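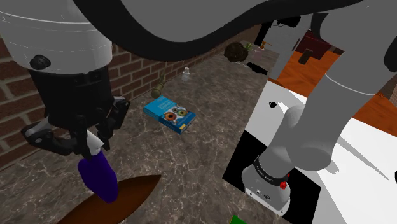

Ildikó Hajdu wrote to me in May that a mystery should play fair or go in the trash, and that mine had not played fair. She had read Hitcombe to page 296, guessed the killer, and found out she was wrong for a reason I hadn't given her. She wanted to know why writers do that.

I have thought about her letter a good deal, and I think she is mostly right about my book and wrong about the rule.

The fair-play idea says every clue the detective has, the reader must have too. It suits a certain kind of puzzle. But a lot of crime novels aren't puzzles. In Tavell, Shabani Kinyua names the guilty man on the first page and then spends 404 pages on the people who had dinner with him afterward. I read it in two nights. There was nothing to solve and I didn't miss it.

What readers are owed is to be told early which kind of book they have bought. That is where I went wrong. Hitcombe opens with a locked boathouse and a list of five guests, and anyone who sees that will start keeping score. I then hid a letter from them for most of the book. Ildikó Hajdu kept a page of notes – she sent me a copy – and it was careful work that I had made useless.

Publishers don't help. The back cover of nearly every crime novel now promises a twist. A reader told to expect one reads with suspicion, and skips the parts about the weather and the marriage, where most of the writing is.

The next one, Fernell, has the letter in chapter two. It cost me 134 pages of draft.

Last updated: Tue 3 August

This site uses cookies. By continuing to browse you accept our cookie policy.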